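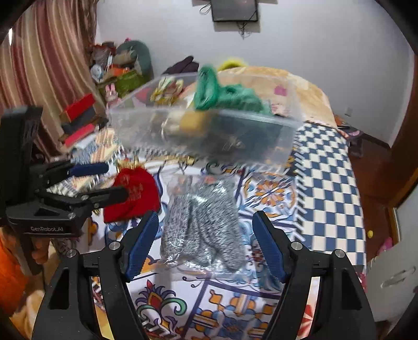 Home Organization 1, Unit 3: Small Items and Clear Boxes
Instructor: Parveen Kazmi, Trullside Adult Learning
Print this page | E-mail this page

Small items collect in a bedroom faster than large ones. Gift pouches, cloth scraps, yarn and winter knits end up on the bed or in a corner pile. In this unit we sort them and put them in clear boxes with lids.

Work on a bed or a rug. Spread a quilt or sheet first if the items are small enough to get lost. Set out everything before you open a box.

Sort by use. Knitted things go together in a clear plastic bag. Press the air out and fold the bag over once. Fabric and yarn are bundled, one color to a bundle where you can. Drawstring pouches should be closed before they go in, with the cord or tassel laid flat.

Order of packing:
1. Soft bundles
2. Bagged items
3. Pouches and trims
4. Bubble wrap, next to anything that can scratch

A drawstring pouch at the front of the box is easy to find again. 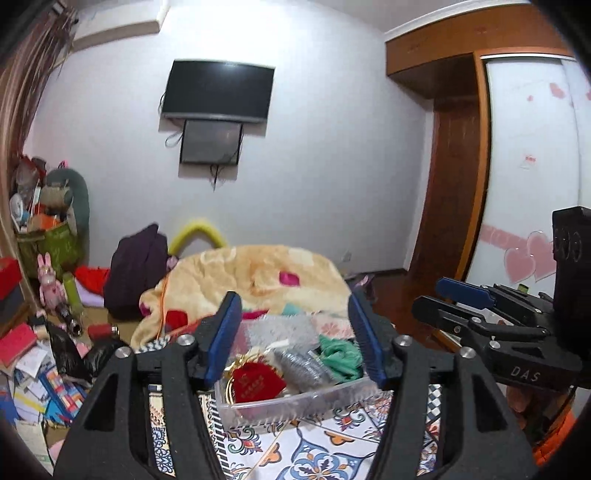 Should the bubble wrap be thrown out once the box is packed?
Keep one sheet in the box. It takes little room and you will want it the next time you move something breakable.

Label the short side of the box with the contents and the room. Sobia Mirani's handout from Unit 2 has the label sheet. Bring three filled labels to class.

Reading: Zaidi, pages 67 to 71.

Filed under: Course Handouts, Bedroom, Storage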